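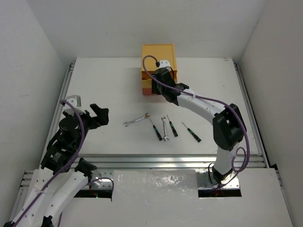 Llevo meses dándole la lata a todo el mundo con la misma pregunta: ¿cuándo va a poder una máquina recoger el taller por mí? No montar coches ni soldar chasis, que eso lo tienen resuelto desde hace décadas. Recoger. Guardar las llaves fijas, cerrar el cajón, dejar la mesa como para empezar mañana.

Pues en julio me pasé por Lomholm a ver a la gente del proyecto Tano, que trabaja precisamente en eso con brazos pequeños de sobremesa, y salí con la cabeza a mil. ¡Qué gozada de visita! Me atendió Bukola Eze, que tuvo la paciencia de contestarme a todo (y pregunto mucho).

Lo primero que aprendí es que mi lista de tareas "fáciles" estaba al revés. Yo habría puesto lo de coger un destornillador de precisión en el número uno. Y resulta que un mango fino tumbado sobre una superficie lisa es un fastidio: la pinza tiene que bajar casi hasta tocar la mesa, acertar con el ángulo y no empujarlo. Nosotros lo hacemos con la yema del dedo, lo hacemos rodar un poquito y ya está. Una llave pequeña, plana y brillante, parecido. Además el cromo refleja, y eso a las cámaras les sienta fatal.

Los cajones son otra historia y a mí me parecen lo más bonito de todo. Un cajón tiene un solo camino de ida y vuelta, y si tiras un pelín torcido, se atasca. En casa damos un golpecito con la cadera sin pensarlo. Según Bukola, en el proyecto han grabado 3,000 intentos de abrir y cerrar cajoneras pequeñas, de esas con pomo redondo, y 300 los hizo ella misma guiando los brazos a mano. Le pregunté si soñaba con pomos. Me dijo que sí.

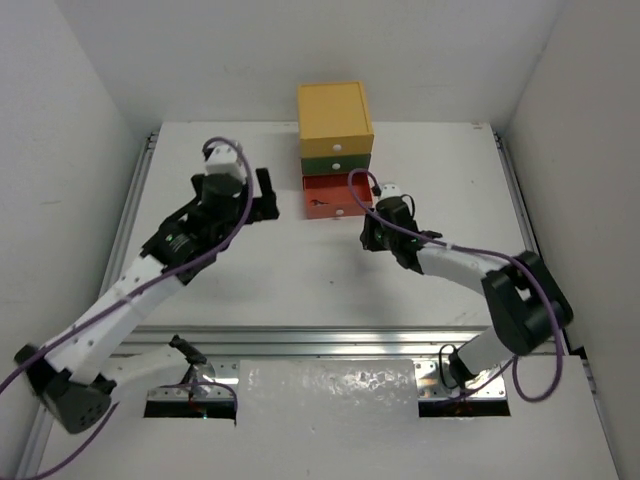
Efe Lawal me escribió después de leer el borrador que el cajón le da igual, que lo que quiere saber es qué pasa cuando dentro ya hay cosas y no caben más, porque en su cocina ese es el problema todos los días. Y tiene razón, ahí es donde todavía falta mucho. Guardar es decidir: qué va con qué, qué sobra, qué se queda fuera porque lo vas a usar en cinco minutos.

Mi apuesta, por si a alguien le sirve: en talleres ordenados, con sitio fijo para cada herramienta, lo veremos pronto. En mi casa, con el cajón de las pilas y los cables misteriosos, ni de broma. Pero fui esperando una demo simpática y volví queriendo reorganizar mi banco entero para ponérselo fácil a un robot que no tengo. Ya he empezado por las llaves.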